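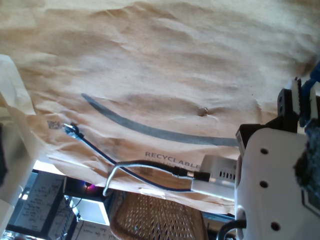
Figure 1. Gripper and cabling at the edge of the paper-covered surface.

Handout 3: Grasping and seating an RJ45 plug
Home and Shop Automation, evening section, Govville
Notes by Marin Pavlović, revised August

Read before the bench session. The arm, the gripper mount and the control code are the ones from Handout 2. If you are building at home and have changed the finger geometry, redo the offset measurement in section 2 before running anything from section 4.

1. The task

The plug starts in free space or lying on the work surface. It ends fully seated in a selected port with the latch engaged. The task divides into grasp, transfer, alignment, insertion and release. Most of the code written for this course so far has covered grasp and transfer. Alignment and insertion are harder because the plug is now a tool held by the gripper, and its pose in the fingers is only partly known.

Treat the cable as a load. A round-jacket patch cable has enough bending stiffness to rotate a plug between two flat pads. The torque changes as the arm moves, so a plug that was straight at pickup may be several degrees off at the port. Route the free end so that the bend stays on the same side throughout the move, and leave slack. A taut cable will pull the plug out of line at the worst point, just before contact.

2. Tool offset

The offset is the vector from the wrist flange to the nose of the plug. Measure it with a plug in the fingers, closed at working force. Do not take it from the CAD model of the fingers. Printed parts differ, pads compress, and the boot on a molded cable is softer than the plug body.

Procedure:
Close on the plug with the nose clear of the pads.
Touch the nose to a fixed point from three wrist orientations.
Solve for the offset with the script in the Bovholm folder.
Open, regrasp, and repeat. Use the spread between runs as your grasp uncertainty.

If the spread is larger than the clearance at the mouth of the port, a blind insertion will fail part of the time and no amount of tuning in section 4 will fix it. Go back to the fingers.

The encoder on the shop gripper reads 2,000 counts over full travel. Log the closed position at every grasp. A plug held squarely by the boot closes to a repeatable value. A plug held on the latch, or across a corner, does not. This check costs nothing and should come before every transfer.

3. Approach

Set the target frame at the mouth of the port, with z pointing into the switch. Stop the planned move short of contact and hand over to the insertion routine there. Adjacent ports are closely spaced, and anything wider than the plug has to fit past whatever is already installed next to it.

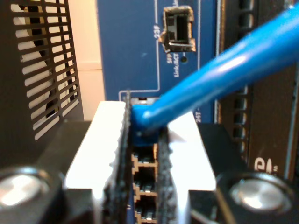 Finger clearance is what decides the order in which a panel gets populated. The fingers are wider than the plug they carry, and each insertion reduces the room left for the next. Work out from the end of the column if you can, and check the swept volume of the fingers against the boots already in place. In Figure 2 the fingers are closed on the blue plug with the plug in its port, and three open ports are visible below it, between the dark textured strips on the facing sides of the fingers. Note how much of the switch face the fingers cover in that position. A camera mounted behind the gripper gets its view of neighboring ports through that slot, so any port detection should be run before the final approach, from the standoff pose. Printed labels on the panel can serve as landmarks, but the 24T label in the figure is partly hidden by the cable. Pick features the cable will not cross.

Record the port assignment in the run file by its printed name. Do not use an index computed from the image. Vasilis Pavlović wrote the original lookup table and kept both numbering schemes in it, and they disagree on multi-row panels.

4. Insertion

Use a compliant move along z with lateral stiffness reduced. Three phases:

Contact. Advance slowly until axial force rises above the free-space baseline. Cable drag shifts the baseline, so sample it at the standoff pose each time.
Search. If contact comes early, the nose is on the rim. Back off slightly and step through the search pattern. The default pattern has seven points. Do not spiral under load, as it scrapes the rim and can turn the plug in the pads.
Seat. Once depth passes the rim value, raise the axial limit and continue to full depth. The latch shows as a short drop in force near the end of travel.

The Jokard driver filters force readings by default, and the filter is slow enough to hide the latch event. Turn it off for the seat phase. The Tarawneh board returns raw values and needs no change.

5. Verification and release

Depth alone is not proof of seating. Before opening, apply a light pull along negative z. A latched plug holds and the force rises at once. An unlatched plug slides with the fingers. Keep the pull well below the grip limit – if the pads slip on the boot the reading tells you nothing.

Open fully before retreating. A partial opening can drag the boot sideways. Retreat straight along z to the standoff pose, then move the wrist.

Link status is a separate test. It depends on the far end of the cable and on the switch being powered, and belongs in the network log.

6. For the bench session

Bring the offset spread from section 2 and one force trace of a complete insertion, with the contact and latch points marked. Failed traces are useful too. Label them with the port name and the encoder value at grasp.

Removal is covered in Handout 4. The same fingers can be used, but the latch has to be pressed first, and the flat pads do not do that without a modification.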